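Glass pickup ending in September??

nharb_rastent
Posted Tuesday 7:40 am
Got the letter from the town last night. Curbside glass stops in September, after that we haul it ourselves to the Dusura lot. Anyone else get this? Our street has 118 houses and I bet half of them don't own a car that fits a full bin. Thinking of writing in. Who's with me

mossyporch
Posted Tuesday 7:52 am
Got it too. Same letter, no phone number on it, nice touch. They say the truck costs too much per stop. Ok but my bill isn't going down is it

ShaguftaS
Posted Tuesday 8:15 am
Going to disagree a little. The curbside glass was mostly junk by the time it got sorted. Everything in one truck, it all smashes together, paper gets full of slivers. Drop off glass stays clean. I lived in Nesa before here and we did it that way for years, you get used to it. Keep a crate in the trunk.

I save mine by color, green in one crate and clear in the other, lids off, quick rinse. Labels can stay on. 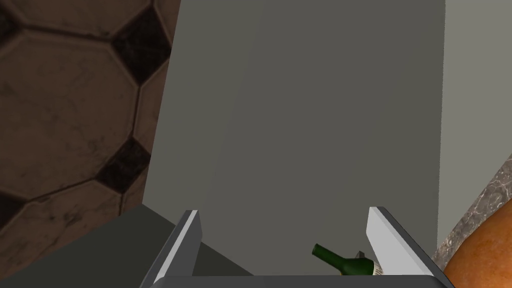
Brown goes in with the green at Dusura last I checked, but read the sign because they changed it once already. And no window glass or drinking glasses, diffrent melting point.

nharb_rastent
Posted Tuesday 8:31 am
Fine for you, you drive. My neighbor is 80 and takes the bus. She's going to put it in the trash and I don't blame her.

mossyporch
Posted Tuesday 8:33 am
^ this

kelp_and_co
Posted Tuesday 12:06 pm
Could do a street pickup once a month? One person with a van. We did it on Moussa Lane for cans, about 600 pounds the first year. Only hassle was people leaving bags out in the rain.

ShaguftaS
Posted Tuesday 12:20 pm
I'd help with that. Have a wagon too. Still think the town is right on this one tho

nharb_rastent
Posted Tuesday 12:44 pm
We can argue about teh town later lol. Kelp can you message me how you set up the van thing. I'm still sending my letter. Nadine Harb, house 132, if anyone wants to sign it come by after 6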